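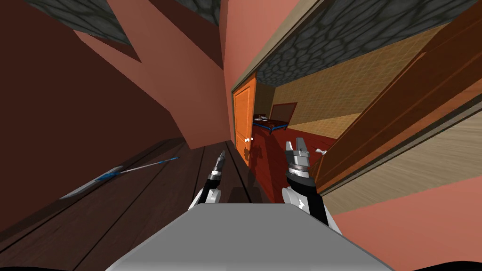
図3-1 濃い茶色の板張りの床と、開いた戸口

第3章 自動給餌器Plostentを置いて、最初のごはんを出すまで

第2章でトレイと蓋を洗って乾かすところまで終わりましたね。おつかれさまでした! この章では本体の置き場所を決めて、フードを入れて、一回分の量を合わせて、猫に「これがごはんの箱だよ」とわかってもらうところまで進みます。うちには猫が二匹いて(食いしんぼうの茶トラと、音にうるさい三毛)、私はもうこの作業を何度もやり直しているので、つまずいたところも一緒に書いておきます。

用意するもの
・Plostent本体、ホッパー(フードが入る透明の筒)、受け皿
・付属のACアダプター
・バックアップ用の単1乾電池 四本(付属していません)
・いつものドライフード
・キッチンスケール(1 g単位で量れるもの)
・首輪につけるBredumachタグ(猫が二匹以上いるおうちだけ)

3.1 置き場所を決める

1. 水飲み皿とトイレから離れた、猫がふだん通る場所を選びます。うちは最初、台所のすみっこに置いたのですが、冷蔵庫のうなる音がいやだったらしく三毛がまったく寄りつきませんでした。廊下の突き当たりに移したらすんなり。

2. 床に置いて、四すみを順番に指で押します。カタカタするようなら、底のネジ足を回して高さを合わせてください。ネジ足は最大で7 mm伸びます。

3. 本体の背中を壁に向け、コードが猫の通り道に出ないようにします。コードをかじる子のおうちでは、コードカバーをぜひ。

4. 受け皿の正面は、猫が後ろに下がれるくらい空けておきます。追いつめられた感じになる場所では、こわがりの子は落ち着いて食べられません。

注意:直射日光の当たる窓ぎわには置かないでください。6月に一度やらかしまして、ホッパーの中のフードが油くさくなって全部捨てました。あれはもったいなかった……。

メモ:畳やカーペットの上に置くときは、下に薄い板を一枚しくと足が沈みません。滑り止めシートだけだと、うちの茶トラの体当たりには負けました。

3.2 電源を入れる

1. 先に乾電池を入れます。底の蓋をコインで回して開け、向きを確かめて四本とも新しいものを入れてください。古いのと混ぜるのはだめです。

2. 蓋を閉め、本体を起こしてからACアダプターをつなぎます。

3. 前面のランプが白くゆっくり点滅したら準備完了です。赤くついたままのときは、たいてい電池が一本逆向きです。(はい、私です。)

4. 時刻を合わせます。「時計」ボタンを長押しして、上下ボタンで時、もう一度押して分。午前と午後の区別は画面の左上に小さく出るので、老眼ぎみの方は明るいところでどうぞ。

注意:乾電池は停電のときのためのもので、電池だけで動かし続けられるのは満タンから48時間までです。長い留守番のあてにはしないでくださいね。旅行のときは、やっぱり人に来てもらうのがいちばん安心です。

3.3 フードを入れる

1. ホッパーを左に回して外し、中が完全に乾いているか手でさわって確かめます。少しでも湿っていたら、今日はあきらめて明日にしましょう。

2. フードを入れます。目盛りの線より上には入れないでください。うちのフードだと線のところで339 gでしたが、粒の大きさで変わるので、ご自分のフードで一度量ってメモしておくと減り具合がわかって便利です。

3. 乾燥剤を蓋の裏のポケットに入れ、爪がカチッというまで閉めます。このカチッが聞こえないうちは閉まっていません。茶トラはそこを見逃しませんでした。朝起きたら蓋が開いていて、満足そうな顔の猫が一匹。

4. ホッパーを本体にのせ、右に回して止めます。

注意:ウェットフード、半生タイプ、手作りごはんは使えません。送り出しの羽根に詰まりますし、常温に置いておくのは猫のおなかにもよくないです。

メモ:フードを新しい銘柄に変えるのと、給餌器を使い始めるのは、別々の時期にしてください。両方いっぺんに変えると、食べないときにどっちが気に入らないのか見当がつかなくなります。

3.4 一回分の量を合わせる

ここがいちばん大事なところなので、眠いときにやらないでくださいね。

1. 一日に必要な量を、かかりつけの獣医さんに聞くか、フードの袋の表で調べます。体重を落としている途中の子や、腎臓や糖尿の治療をしている子は、必ず獣医さんの数字に従ってください。

2. それを食事の回数で割ります。うちの三毛は一回34 gを朝と夕方の二回です。あくまでうちの子の話なので、まねはしないでくださいね。

3. 受け皿の代わりにスケールにのせた小皿を置き、「テスト」ボタンを一回押します。出てきたフードの重さが一目盛り分です。

4. これを三回くり返して平均を出します。一回目は羽根のすきまにフードが入り込むぶん少なめに出るので、数えずにホッパーに戻してください。

5. 一回分の量を一目盛り分の重さで割って、いちばん近い数を「量」ボタンで設定します。ぴったりにならないときは少なめにしておいて、足りない分は手であげればいいと思います。手からもらうの、みんな好きですし。

6. 「予約」ボタンで時刻を入れます。うちは午前6時30分と午後6時です。人間の起きる時間より少し早くしておくと、顔をふみふみされて起こされる回数がぐっと減りますよ!

3.5 アプリとタグをつなぐ(使う方だけ)

1. スマートフォンにEstiticoアプリを入れて、本体の「通信」ボタンをランプが青くなるまで押します。

2. アプリの画面に機械の名前が出たら選びます。出てこないときは、スマートフォンを本体のすぐそばまで持っていってもう一度。

3. 猫の名前と体重を登録します。写真も入れられます。(私はここで写真を選ぶのに一時間かかりました。)

4. 二匹以上いるおうちは、Bredumachタグを一つずつ登録します。タグを受け皿の前にかざして、ピッと鳴ったら猫の名前を選ぶだけです。

5. タグは引っかかったときに外れるタイプの首輪につけてください。首輪がはじめての子は、先に首輪だけで数日すごしてもらって、平気な顔になってからタグをつけます。

メモ:猫用品店Szalaiで買った方は、箱にタグがもう一つおまけで入っているはずです。緩衝材の下にあるので捨てないように。私は一度ごみ袋をひっくり返しました。

3.6 猫に慣れてもらう

1. 最初の二日は電源を切ったまま、受け皿にいつものごはんを手で入れてあげます。前のお皿もまだ片づけないでください。

2. 受け皿から平気で食べるようになったら、電源を入れて、猫が部屋の遠いところにいるときに「テスト」を押します。ジャラッという音がして、しばらくしたら見に来ると思います。来たらほめてあげてください。

3. 音をこわがって隠れてしまったら、その日はおしまい。追いかけたり、抱っこして連れていったりはしないでくださいね。三毛は押し入れにこもってしまって、出てくるまで私は廊下に座って本を読んでいました。

4. 予約どおりの食事に切りかえたら、最初の一週間は必ず誰かが家にいる時間に動かして、食べた量を見ます。

このゆっくり進める順番は、保護猫のお世話を長くしているTímea Dobosさんに教わったものです。私は初日から全部機械にまかせるつもりでいたので、止めてもらって本当によかった。

注意:丸一日まったく食べないときは、慣れの問題だと思って待たずに獣医さんに電話してください。猫が食べないのは体に負担が大きいです。子猫や高齢の子、持病のある子なら、もっと早めに相談を。

3.7 うまくいかないとき

・フードが出ない:ホッパーを外して、羽根のところに大きい粒がはさまっていないか見ます。取るときは必ずアダプターも電池も抜いてから。

・量が毎回ばらばら:フードが残り少ないか、本体が傾いています。3.1の2に戻って足を合わせてください。

・猫が手を突っ込んでフードをかき出す:出口のカバーを「短」から「長」につけかえます。それでもやる子はやります。うちの茶トラは三日で攻略しました。いま本体を壁にバンドで留めて様子を見ているところです。

・タグに反応しない:タグの電池を替えて、首輪の裏側に回っていないかも見てください。毛の長い子は、毛に埋もれていることもあります。

・時刻がずれる:アダプターを抜いたまま電池も外すと時計が止まります。3.2の4からやり直しで、予約の時刻は残っているので入れ直さなくて大丈夫です。

お手入れの間隔と、受け皿の洗い方は第4章にまとめてあります。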